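ABOUT GRUTIS

Who we are

Grutis is a savings and credit cooperative with its main office in Grarnodholm. Our owners are our members: small farmers, beekeepers, bakers, repair shops and other family businesses of the Irnari valley. Every member has one vote in the general meeting, and it does not matter how large is the deposit.

How we started

Before the cooperative existed, a farmer in the valley who needed money for seed had to travel to a city bank and bring a guarantee which he usually did not have. Sixteen families decided to put their savings together and lend to each other in the planting season. The first loans were written by hand in one notebook, and we still keep it in the Grarnodholm office.
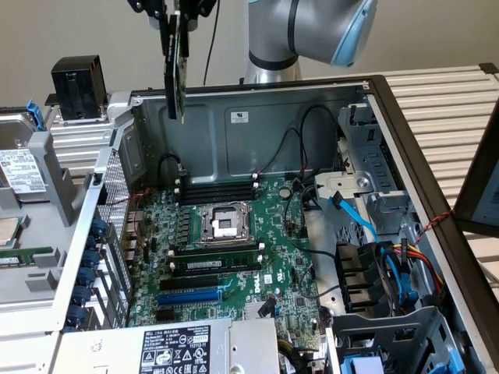
The first loans were only for seed and fertilizer. Later the members asked also for loans for animals, cold storage and small machines, and the general meeting approved them one after another. Today we have 3,041 members and 4 offices. The newest office is in Camacho, next to the grain market, and it serves mostly the fruit growers from the upper villages.

What we offer

Seasonal loans are paid back after harvest, in one or two payments. Equipment loans have a term of up to 12 months and can be renewed once. Business loans are for shops and workshops which work at least one full year. We also accept savings from members and from their children.

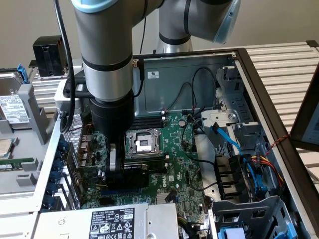
Robot arm and gripper at an open Dell computer tower.

How we decide

A loan request is first discussed with the loan officer, who visits the farm or the shop. After this the request goes to the credit board of the local office. The applicant receives the answer in writing, also when the answer is no, and may ask for a second review.

The general meeting takes place every February in Grarnodholm. Members who cannot travel may give their vote at their local office during the week before.

Becoming a member

To join, please come to any of our offices with your identity document and a proof of address in the valley. The entry share is the same for everybody and is returned if you leave the cooperative.

Page updated December 19, 2021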